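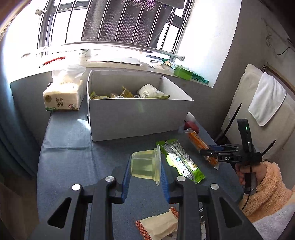
Getting into the Adjei House Museum as a pair, without a tour group

Posted in: Museums and Historic Houses

Kevin Dolan
We will be in Lukberg for one night in December and want to see the Adjei apartment museum, the one with the composer's study left as it was. The museum page says admission is by guided session only, but the booking form won't accept a party smaller than a group. There are 2 of us. Is there an individual ticket, and does it include the upstairs rooms? We arrive by train on Sunday and would rather not lose the morning standing in a stairwell.

3 replies

Aoife Nic Giolla
The form you found is the group form. Individual tickets are sold at the desk on the ground floor, cash or card, and each session is capped at 18 people. The desk opens before the first session, and unsold group places are released at that point. On a Sunday I would go for the first session. The later ones fill with walk-ins from the Pletano market.

The standard ticket covers the study, the music room and the dining room. The upstairs rooms are a separate ticket – ask for it when you pay, as the guide can't sell it to you later.
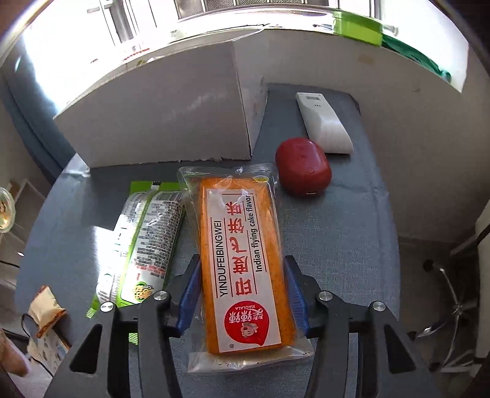
Where do we leave suitcases during the session?

In the cloakroom behind the ticket desk, which takes cabin-size bags. Anything larger has to go to the lockers at the station.

Fiachra Ní Chonaill
Went years ago, it was fine. Small. I think it was closed on Sundays then, so check.

Úna Ó Riain
The Sunday closing ended after the 2006 renovation. Current practice is closed Monday, open the rest of the week, with reduced hours in winter.

Two corrections to the usual guidebook account. The piano in the music room is a Protov upright of the right period, bought for the museum; the composer's own instrument was sold by his widow and has not been traced. The study is largely original, including the desk and the bookcases, but the wallpaper is a reprint made from a fragment found behind the stove.

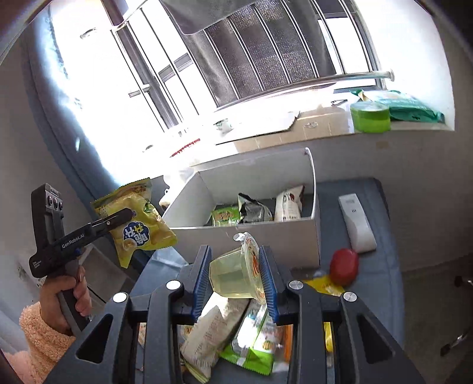
The upstairs rooms hold the letters and the household accounts. Labels are in the local language only. A printed English handout exists – it is kept at the desk and has to be returned. If you read music, allow extra time for the case by the window, where the pages are changed periodically and the corrections in red pencil are legible.

There are 98 steps from the street to the top floor and no elevator. The standard rooms are on the second floor, so the climb to those is short.

Edit: Chaltu Yilma has written to me that the handout now includes a floor plan.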